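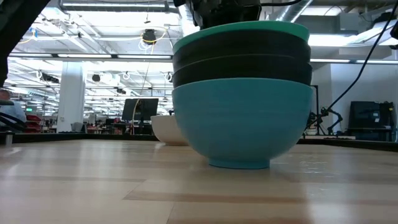 Seit ich vor elf Jahren aus der Großküche raus bin, räume ich zu Hause jeden Abend die Spülmaschine selbst aus, und jeden Abend denke ich dabei, dass das doch längst jemand anders machen könnte. Oder etwas anderes. Im Januar hat meine Schwägerin mir wieder so ein Video geschickt, in dem ein Roboter Wäsche faltet, mit der Frage, ob ich jetzt endlich einen kaufe. Ich habe ihr geantwortet, dass ich erst mal darüber schreibe.

Meine Meinung vorweg: Geschirr stapeln geht inzwischen, wenn man die Aufgabe klein genug schneidet. Eine Küche aufräumen geht nicht.

Schüsseln sind dafür ein gutes Beispiel. Ein Mensch stapelt sie, ohne hinzusehen. Er greift an den Rand, merkt, ob die Schüssel rutscht, setzt sie ab und rüttelt kurz nach. Ein Greifer mit zwei Fingern muss den Rand an der richtigen Stelle treffen und die Schüssel gerade halten, und er muss loslassen, ohne sie beim Wegfahren wieder mitzunehmen. Dann kommt die Reihenfolge. Wer die kleine zuerst hinstellt, bekommt die große nicht mehr ordentlich darüber. Eine leicht schiefe Schüssel ganz oben stört niemanden, eine schiefe ganz unten verdirbt den ganzen Stapel.

Wiroj Sombatkul, mit dem ich damals in der Kantine bei Halonen gearbeitet habe, hält das alles für Spielerei. Wir hatten dort mittags 900 Essen, und am Band standen drei Leute, die nichts anderes gemacht haben als Geschirr abräumen, sortieren und stapeln. Er meint, ein Arm, der für eine Schüssel so lange braucht wie er für einen ganzen Korb, sei keine Hilfe. Für die Kantine hat er recht. Zu Hause ist mir das Tempo ziemlich egal. Wenn die Maschine nachts um zwei anfängt und um sechs fertig ist, reicht mir das.

Beim Tempo sehe ich deshalb nicht das Problem. Schwieriger finde ich, was alles zum Ausräumen dazugehört und woran man nie denkt: Im Boden der Tassen steht noch Wasser. Der Deckel der Brotdose hat sich umgedreht und ist vollgelaufen. Der Schneebesen hängt im Korb fest. Im Schrank ist hinten kein Platz, weil jemand die Auflaufform falsch herum hineingeschoben hat.

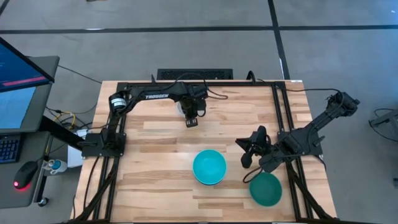

Mit zwei Armen geht manches davon leichter. Einer hält, der andere schiebt nach, oder jeder nimmt, was auf seiner Seite steht. Dafür dürfen sie sich nicht in die Quere kommen, und das ist wieder eine eigene Aufgabe. Ich kenne das aus engen Küchen, da braucht man auch ein paar Wochen, bis man sich nicht mehr anrempelt.

Zorica Trajkovski hat mir unter den letzten Beitrag geschrieben, dass in ihrer Werkstatt seit acht Monaten ein Arm Teile in Kisten legt. Er mache das ordentlich, aber nur, solange die Kisten immer an derselben Stelle stehen. Verschiebt sie jemand beim Fegen, greift er daneben. In einer Werkstatt kann man eine Markierung auf den Boden kleben und den Kollegen Bescheid sagen. Meinen Kindern kann ich das auch sagen, aber ich weiß, was dabei herauskommt.

Was ich mir in den nächsten Jahren vorstellen kann, ist etwas Festes: eine Arbeitsfläche, auf die man das saubere Geschirr stellt, und die Arme daneben sortieren und stapeln es. In den Schrank räume ich es dann selbst. Das wäre die halbe Arbeit, und dafür bräuchte ich Platz, den meine Küche nicht hat. Bei uns passt neben den Herd gerade mal das Schneidebrett.

Gekauft wird also nichts. Beim Saugroboter bin ich zufrieden, der fährt seine Runde und bleibt nur am Teppich im Flur hängen. Fürs Bad habe ich noch gar nichts gesehen, was ich ernst nehmen würde. Wenn jemand von euch etwas im Einsatz hat, das mehr kann als saugen und wischen, schreibt es gern in die Kommentare, am liebsten mit der Angabe, wie oft ihr in der Woche nachhelfen müsst.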